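Comparing grippers on soft things: what we tried at Bovton
Speaker notes, long version (the slides are mostly headings, so read these alongside)

Slide 1 - title

Say hello, check the mic, check people at the back can hear. Mention that I talk fast and they should wave if I get silly.

Slide 2 - why cloth

Right, so I've spent most of this spring picking up tea towels. I don't do it by hand much any more, I do it with whatever gripper happens to be bolted on that week, and I've become a bit of a bore about it at home. Cloth is a horrible thing to pick up with a machine! A mug stays a mug. A towel is a different shape every time you drop it, and the bit you wanted to grab is nearly always folded underneath something.

We started at the Bovton workshop with a simple question: of the two grippers we could afford, which one should go on the arm for the folding job? I thought it would take a fortnight. (Pause here, somebody usually laughs.)

Slide 3 - the two grippers

Gripper one is the Rinaldi. Parallel jaws, metal fingers, quite stiff, closes with a proper clack. Gripper two is the Jovow, which has soft fingers that bend in as it closes. Same arm for both, same controller, same wrist plate. I made myself keep the speed the same as well, even though the Jovow people kindly told me it likes to go slower.

The camera stayed where it was the whole way through. I can't stress this enough. In February I nudged it with my elbow and lost a whole morning's worth of runs, and since then there's been tape on the floor and a rather rude note.

Slide 4 - how a run goes

Drop the cloth from the same height, let it land how it lands. The arm goes in from above, closes, lifts, holds. If it's still holding after the pause, that's a pick. If it slips, or comes up with nothing, or drags half the table along, that's a miss. I didn't do half marks. I tried half marks for a day and ended up arguing with myself.

Altogether we logged 1813 runs. Leave that up for a moment, I'm quite proud of it, my back less so.

Slide 5 - what went wrong with the Rinaldi

I'll do the bad news first. Of all those runs, 541 were misses, and the larger share belonged to the Rinaldi. The stiff fingers are lovely when there's a peak of fabric standing up: in, pinch, away you go. When the cloth lies flat they press into the table and slide over the top. You can hear it, it's a sort of squeak. Thicker pads helped a bit. Tilting the wrist helped more, and I wish I'd tried that in week one instead of week five.

If anyone asks about force: yes, I turned it up, and no, it didn't do much apart from leave dents in the foam.

Slide 6 - what went wrong with the Jovow

The Jovow hardly ever missed a flat bit, which delighted me. It scoops. The trouble is that it scoops everything, so you ask for one layer and get three, and then the folding step has no idea what it's been handed. It also sags. Hold a heavy towel out sideways and the fingers droop, and the camera thinks the cloth is lower than it is. I fixed that with an offset in the controller, a very ugly one, please don't ask to see the code.

Slide 7 - the controller bit (skip if running late)

Both grippers talk to the same box but they don't agree on what closed means. The Rinaldi reports a width. The Jovow reports something between a pressure and a mood. I wrote a small layer in the middle so that the rest of the program just hears open, closed, or holding something. It took me 29 evenings, mostly because I kept changing the names of things.

If you take one practical tip home with you, log the raw number as well as the tidy one. I threw the raw ones away at first and had to redo a good chunk of the Rinaldi runs.

Slide 8 - hands

This is where it got fun. After staring at failed picks for weeks I realised I had no proper record of how a person does it. We just reach and it works! So we took a hand kit over to Celthorpe, glove strap, sensor head, marker cube and all, and began comparing human picks with the gripper ones on striped cloth. Stripes are handy because you can see which way a fold runs.
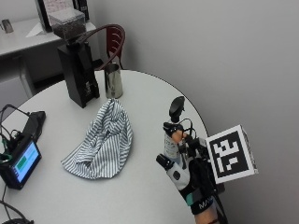
Could you have saved yourself the whole gripper comparison by starting with the hand recordings? A listener put that to me after the first outing of this talk, and went on to say that the jaws were never the problem, the approach angle was, and that any cheap gripper would do if it came in along the fold the way fingers do. I've chewed on that a lot. I think it's half right. The angle matters far more than I gave it credit for, and the tilted wrist on the Rinaldi points the same way. But I still don't believe stiff fingers will get under a flat hem, whichever side they come from, and I'd need to run it before I said more.

Slide 9 - where we are now

The Rinaldi is back on the arm, tilted, with the thicker pads. For our job, one layer at a time beats never missing, so it won, though not by as much as I'd have bet in January. The Jovow is on the shelf above my desk and I do miss it. I'd have it back tomorrow for bagging up laundry.

Next job is to feed the hand approach angles into the arm and repeat the flat cloth runs with both. Same drop height, same camera, same tape on the floor.

Slide 10 - questions

Leave the cable diagram up while people ask things. Repeat each question into the mic. The spare pads are in the side pocket of my bag if anyone wants a feel, and I need them back by four o'clock.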